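Search the diary Go
Print this page | E-mail this entry

15th April
By Dede Mensah

Second week with the Hakusel folding kit. I am paying for it by the month from Pikgate, who take 29 pounds and throw in the support line, and I said I would write down how it goes before I decide on the full year.

Started at nine. Updated the software, then did the setup again from the beginning, as the first one had been done in a hurry. The booklet runs to 23 pages and the part on clothes doesn't start until well past the middle. It wants a garment laid flat, collar away from you, sleeves out, and only then do you teach the fold. I did long sleeves first and left short sleeves for after. Kekeli Wumbei rang from Pikgate while I was on this and told me to keep to one type of garment per lesson. That would have been useful to know last week. 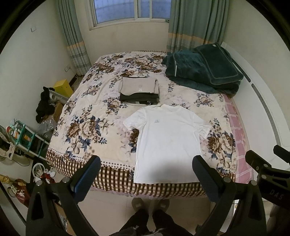
T-shirt laid out for the short sleeve lesson, folded pile behind.

The patterned quilt worries me a bit. The booklet says a plain surface is best and mine is all big flowers. Kekeli thinks it makes little difference for a pale shirt and might for a dark one. I have written that down as a question for the next call. I also forgot to straighten the right sleeve before the lesson, so I may do that one over tomorrow.

Lunch late. Soup and the end of the loaf.

In the afternoon I read the contract properly. The full year is cheaper by the month but you can't send it back after the trial, and repairs go to Prirkholm, with a wait of over 2 weeks. Kekeli says they are hoping to have a repair bench nearer by October. I asked for that in an e-mail and haven't had one yet.

What I think so far. Teaching it takes longer than folding the things myself, and I knew that when I signed up. The blue pads are easy to wipe down. The instructions are badly ordered and the print is too small. The support line has been good both times I used it.

Trousers tomorrow, if the T-shirt lesson is done by eleven. Need to buy washing powder.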